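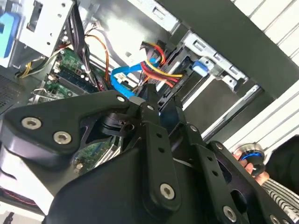
June 25, 2019

Started on the third of the office towers this morning, the one off the Feltside job, and I'm writing this up before I forget what I decided. The plan was to settle the drive cabling first and leave the processor for after lunch, partly because I hate doing sockets on an empty stomach and partly because the cabling in these cases drives me nuts. The blue SATA cable makes a big lazy loop across the middle of the case over to the drive area, and the power lead with the red and yellow wires bends in right beside it, so whatever you want to get hold of, you're going past both of them. I'd like to standardize on a shorter data cable for this batch. Smaranda Mihăilă says we have a bag of them left from the Lanz order — I looked in two drawers and found cable ties and somebody's sandwich coupon, so I'll ask her again.

Home | Notebook | Bench Log | Parts | Search

Case notes, mostly for whoever does the other 8:

The side panel on these sticks at the back corner. Don't pull it straight off, slide it back first and then lift. I bent the lip on the first one and spent way too long with the flat pliers getting it to close again (it closes, it just looks sad).

Leave the front panel wires alone. The yellow and white ones over by the board are easy to snag with a sleeve, and the labels on the header are tiny. If one does come off, there's a pinout taped inside the door of the Vunero cabinet. I drew it myself so trust it about as far as you'd trust my handwriting.

Screws go in the muffin tin. Please. I found one under my chair on Monday and I still don't know which case it came out of.

Drive came up fine on the first machine with the old cable, 1020 hours on it according to the readout, so I'm not replacing drives in this batch unless one complains. Second one I haven't powered up yet.
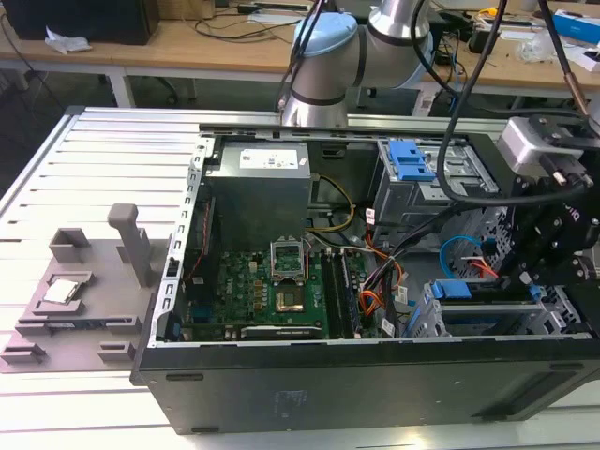
Processor and socket

Laid the tower flat on the slatted table for this part, open side up, which is so much nicer than crouching! Retention bracket up, socket empty, processor parked in its holder on the gray printed tray to the left of the case. I really like that tray. Before we had it I was setting chips down on whatever was clean, and "clean" was a generous word for it. The holder keeps the thing in one spot and I know where my hand is going.

Things to remember:

- Find the corner mark before picking the chip up, and match it to the socket. I say it out loud. It helps.
- Straight down, no sliding. If it isn't sitting flat, lift it and start over.
- Move the orange, red and black power bundle out of the way first. It curls around on the right side of the board and it likes to spring back.
- RAM can stay in. I used to take it out every time and it never bought me anything.
- Paste goes on last. We're on the Jikia stuff now, and it's stiffer than what we had, so use a little less than you think and let the cooler spread it.

Still to do: ask about the cables (again), type up the panel trick for the July batch, and find out why the parts sheet lists bin 1312 twice with two different coolers in it. One of those has to be wrong and I have a feeling it's my line. Also we're almost out of wipes.

3 comments | 8 shares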